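Adness three-seater in cream leather: six months of sitting on it

I put off buying a leather sofa for years. My gran's squeaked, stuck to the back of your knees in July and weighed as much as a car, and I assumed they were all like that. Then our old fabric one gave up in the middle and I spent a very long afternoon in a showroom falling in love with this. I've had it six months now and I'm still pleased every time I walk in from work, so it deserves a proper write-up!
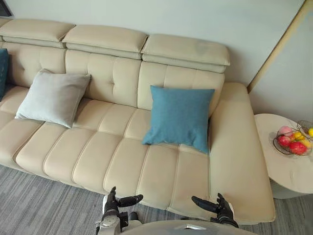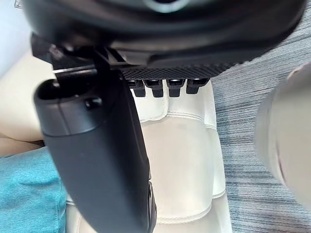

Ruba Mahasneh wrote to me after my short post in the spring to say that hers had gone stiff along the front of the seats by the second winter, and that she wished she'd started with the conditioner on day one. Fair point, and I've taken it to heart. I use the Nusora balm, the unscented one, a very thin layer every couple of months with an old T-shirt. One tub cost 19 pounds and I've barely made a dent in it. Do the arms twice, they get the most wear.

Right, comfort. The first fortnight it was firmer than I'd hoped and I did wonder. The seats needed breaking in, and my husband and I ended up swapping ends every evening so that they'd soften evenly (they have, more or less, his end is a touch ahead). Now it's lovely. You sink a bit, then it holds you. My back used to ache after a film and it doesn't any more. The padding up by your head is the part I'd pay for again. I'm tall, most sofas stop at my shoulder blades, and on this one I can lean right back and fall asleep over the news, which I do, often.

Getting up is easy too. My mother-in-law has a new hip and she manages it without a hand.

The arms are wide and soft enough for a pillow-free nap. They are no good at all for a mug, so budget for a side table.

Cleaning has been the big surprise. Tea, toast crumbs, felt tip from a visiting nephew: the tea and crumbs came off with a damp cloth, the felt tip took three goes with the Dreßler cleaning foam and left the faintest mark that only I can find. I was braced for cream to be a nightmare. Dark jeans are the thing to watch. New ones will leave a bluish tinge, so wash them first or sit on a throw.

Now the grumbles. Crumbs and coins vanish down the gaps and my hoover nozzle is too fat to follow them, so I use a paintbrush. It's chilly first thing in the morning in January until you've warmed it up. Delivery was slow, 26 days against a promised two weeks, though the two lads who brought it were brilliant and took the door off its hinges without being asked. And the leaflet on care is hopeless, one side of paper, mostly telling you to keep it out of the sun.

We also tried the Skilo in the same showroom, cheaper and a bit deeper in the seat. Nice enough, but my feet didn't touch the floor properly and the cushions felt slippery. If you like to curl up, go and sit on both.

Would I buy it again? Yes, tomorrow, same colour. I'm saving up for the footstool at 247 pounds and will add a note when it comes.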